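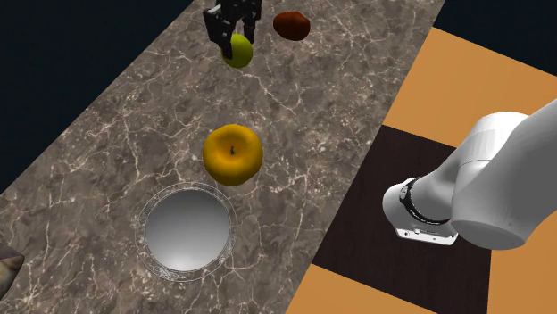 The kitchen counter in the simulator, with the green fruit at the black gripper and the bowl still empty.

Parness Shared Workshop
Minutes of the October meeting of the Fruit Bowl Arm group
Held in the back room, 7.30 pm

1. Welcome and apologies
The chair welcomed everybody and was very pleased to see so many round the table on such a filthy evening, including two members of the bicycle group who had come in to get dry and stayed to the end (they are welcome any time!). Apologies had been received from three members, one of whom sent a cake in their place.

2. Minutes of the last meeting
Agreed as a fair record, with one correction. Under "Power supply" the minutes said the spare unit had been returned to the cupboard. It had been returned to the wrong cupboard, and has since been found behind the paint.

3. Progress on the simulator
The member looking after the software gave us a good long report, which was much enjoyed, and put the kitchen scene up on the wall for us all to see. The marble worktop is now in, together with the tiled floor, and there was a good deal of admiration for the veining, although one member felt that a workshop with a chipboard bench had no business practising on marble. It was explained that the worktop came with the free kitchen set and that changing it would take an evening we would sooner spend on the grip.

The task is the same one we settled on in the summer: pick up each fruit from the worktop and put it in the bowl. Since the last meeting the program has been left running overnight on the old office computer, and has now made 3,896 attempts, of which 1,330 finished with the fruit in the bowl. There was a round of applause for this, and then a rather longer talk about the others. Most of the misses were put down to the fingers closing too early and nudging the fruit along the counter. The big yellow apple is the worst offender, being wide and a bit lumpy, and it was agreed that its size in the simulator ought to be checked against a proper apple before anybody changes the code.

A question was asked about the rim of the bowl, which looks like patterned glass while the inside looks like metal. The software member said that the look of it makes no difference to how things bounce, and that the rim can be made plain if people find it distracting. The meeting was fond of it and asked for it to stay.

4. The two arms
There was a friendly but lengthy discussion on whether we need both. The black gripper does the picking at present, and the white arm at the side of the counter has not yet been given a job. Some felt it should be taken out until it has one, as it slows the computer down. Others would dearly like it to steady the bowl, and it was pointed out that this would be a lovely thing to show at the open evening. It was agreed to leave it in for now, and to look at the matter again once the single gripper is doing better with the apple.

5. The real build
The base plate has been cut and drilled and is a very tidy piece of work, for which thanks were recorded. The motors ordered from Van Leeuwen have arrived, all but one, and the missing one is promised shortly. The Huten controller board has been tested on the bench and runs nicely, though it does get warm, and a small fan is to be fitted before it goes in its box.

The finger pads are still undecided. Samples of bicycle inner tube, kitchen sponge and the soft side of a gardening glove were passed round and squeezed by all present. The inner tube had the most support. The meeting asked for a trial of all three on real fruit, with notes kept, and a kind offer of windfalls from a member's garden was gladly taken up.

6. Money
The group has spent 20 pounds since the last meeting, all of it on screws, cable and tea. It was agreed to ask the workshop for help towards the fan and a second emergency stop button, as the one we have is on the wrong side for left-handed members.

7. Visit to Pranberg
The makers' club at Pranberg has invited us over to see their sorting table, and there was great enthusiasm for this. There are 6 places in the van. A list has been pinned up by the kettle.

8. Actions
Measure a real apple and compare it with the simulated one: software member
Try the three pad materials and keep notes: build team
Fit the fan to the Huten board: electrics member
Chase Van Leeuwen for the last motor: secretary
Reply to Pranberg and book the van: secretary

9. Any other business
Would whoever borrowed the long hex keys please bring them back. The cake tin also needs to go home to its owner.

The meeting closed at 9.40 pm.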